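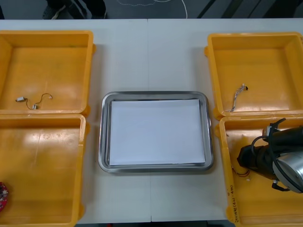 Yellow cases, steel tray and the arm at the sorting table.

The sorting table has taken over the middle of the Resar workshop, and anyone who wanted that spot for a bike repair has stopped asking. The plan, as pitched in July, was modest. Our parts drawer holds 2208 items by the last inventory, most of them in the wrong compartment, and a robot arm would put them right while the rest of us drank coffee. We have drunk the coffee.

Progress so far: the arm can be told to go to a yellow case, pick up a cable and carry it to the tray. Cables dislike being picked up. They have no top, no bottom and no opinion on which way they'd like to hang, and the gripper closes on the air next to them with great confidence. Our best run was 62 tries with 7 drops, and we have been quoting it at every meeting as if it were a batting average.

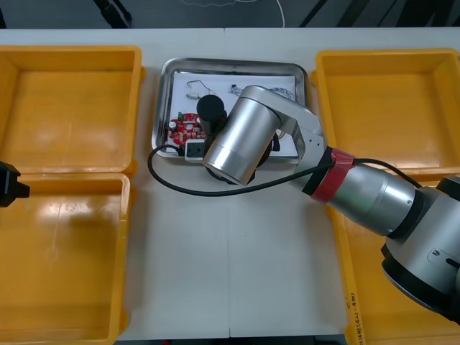
Circuit boards go better. They're stiff, they stay where you put them, and white paper in the tray gives the vision software (we call it Gurnov, after a long evening) a plain background to work against. Before the paper it kept trying to pick up reflections of the ceiling lights. It never dropped one of those.

Next up is a softer set of fingertips and a slower approach speed, which will bring a single pick to 20 seconds. A bored teenager is faster, but we've tried recruiting those.

Bring connectors you don't mind losing. The code is in the shared folder under Fusden, next to the laser cutter manual.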